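Section 9. Working alongside the Tratari garment cell

9.1 What changes at the bench

The Tratari cell takes over picking, spreading and ornament handling. Bench staff at Benavides no longer lift each garment by hand; they load, watch and clear. Checking stays with the operator.

9.2 Starting a shift

1. Read the hand-over sheet left by the previous operator.
2. Check the finger pads for wear. Scratched pads may stay in use – pads with a torn face may not.
3. Place the garment on the work surface inside the walls. It need not be flat.
4. Set the grip limit to 300 on the Bokard panel for plush ornaments.

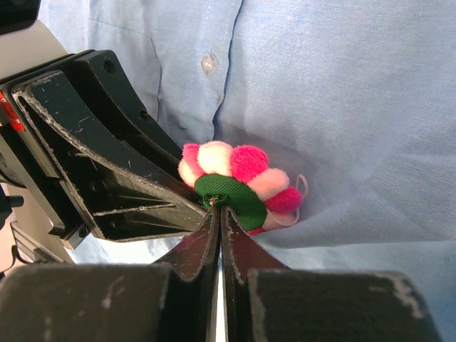 5. Confirm that the ornament is taken by its eyelet. A grip on the filling counts as a mis-pick and must be logged under code 2.
6. Step back behind the floor line and press Run.

CAUTION: Do not reach over the walls while either arm is powered. Press Hold first and wait for the panel to show Safe.

9.3 Clearing a mis-pick

1. Press Hold.
2. Open the gripper from the panel. Do not pull the ornament free by its cord.
3. Straighten the garment only if a sleeve is under an arm base.
4. Press Resume.

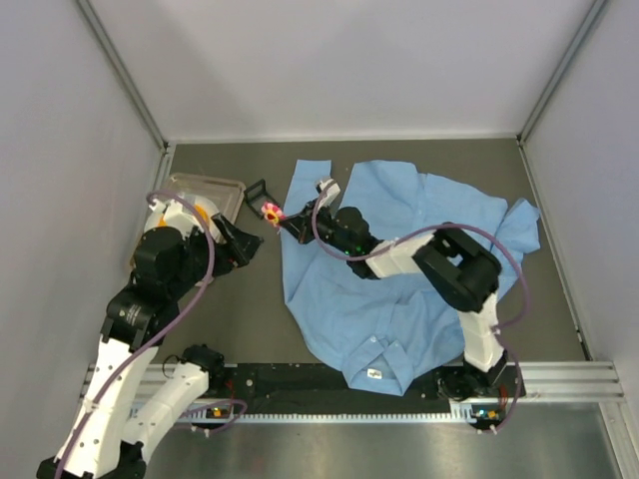
Figure 9-2. Both arms over an open shirt, ornament held in the right gripper.

NOTE: Pad changes are due every 1000 cycles and are now an operator task. Until April they were done by Petitz service staff. Changes to operator duties are agreed with Si-woo Jeon before they are added to this section. Last revised 9th August.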